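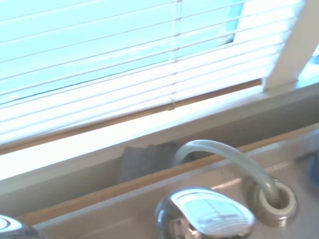
Summer electric bills are the main thing people have asked the Hiebert Street office about this month, so most of this item is on keeping a home cool without running the air conditioner all day. Sunlight coming through glass is a large part of the problem. White horizontal blinds with bright daylight behind them, like these, are what many homes in the neighborhood already have, and they help more than most people expect if they are used at the right hours. Close them on the east side before breakfast and on the west side by early afternoon. Tilt the slats so the room side edge points down and the outer edge points up. It sends more of the light back toward the glass.

Blinds work from inside the window, so some of the heat has already come through by the time they stop it. Anything that shades the window from outside does better. Awnings are the usual choice. A roll-down outdoor shade costs less and can be taken in for the winter. A tree works too, but you will wait years for it. Renters should ask before putting anything on an outside wall.

After the windows, look at what is making heat indoors. The oven is the worst of it. Bake early in the day or use a countertop oven, and save the long roasts for October. The dryer comes next. Run it after dark or hang the wash on a rack. Old light bulbs put out a good deal of heat for the light they give, and any you still have should be replaced as they burn out, or sooner.

Fans cool people and do nothing for an empty room. Turn them off when you leave. A ceiling fan should turn counterclockwise in summer, seen from below, so the air blows down on you. Most have a small switch on the housing that changes the direction. If yours has been pushing air up since the winter, you will feel the difference right away.

Night air is free cooling on the evenings when it drops below the indoor temperature. Open a window low on the shaded side of the house and another one high on the opposite side. A box fan set in the high window and facing out will pull air through faster. Shut everything again in the morning before it warms up. This does not work well on humid nights, when you bring in damp air that the air conditioner then has to dry out the next day.
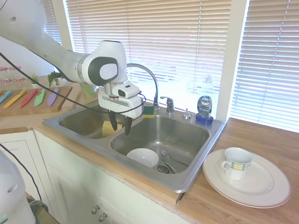
Is it cheaper to leave the air conditioner on all day or turn it up while I'm out?

Turning it up is cheaper in nearly every house. The system runs hard for a while when you get home, but it uses less over the whole day than it would holding a low setting in empty rooms. Set it 7 or 8 degrees higher when you leave for work. Leave it lower than that if you have pets or someone at home who doesn't handle heat well.

Tyson Beaudoin has been going over bills with residents at the office, and he asked us to pass along a few things he sees again and again. Filters are the first. A clogged filter makes the blower work harder and cuts the air coming out of the vents. Check it once a month in summer and change it when you can't see light through it. Write the size on a piece of tape and stick it to the unit so you don't have to pull the old one out at the store.

The second is furniture over vents. Couches and beds get moved in winter and stay there. Walk through each room with the system on and feel for air at every vent. Closing vents in rooms you don't use is not a good idea with most central systems. The pressure goes up in the ducts and more air leaks out where you don't want it.

The third is the outdoor unit. Keep two feet clear on all sides and cut back anything growing into it. Rinse off grass clippings and cottonwood fluff with a garden hose at low pressure, with the power off at the disconnect.

Attic insulation came up as well. It is usually thought of as a winter matter, but an attic in July is far hotter than the rooms under it, and the ceiling passes that heat down into the evening. One family on Drimach Avenue with a house of around 2000 square feet had almost nothing over the back bedrooms, which is why those rooms never cooled off before midnight. They paid $700 to have that section filled. Prices vary a lot with access, so get more than one quote.

Window units should be sized to the room. A unit that is too large cools the air quickly and shuts off before it has taken out much moisture, and the room ends up cold and clammy. Seal the gaps on both sides with foam strips. The accordion panels that come in the box let in plenty of warm air by themselves.

The office has 20 door sweeps and a box of foam weatherstripping left over from the spring giveaway. They are free to any household in the Jonden and Hevance blocks, one of each per address, while they last. Bring something with your address on it. If you would like Tyson to look over a bill with you, bring the last two statements, all pages. The page with the daily use chart is the one he needs most.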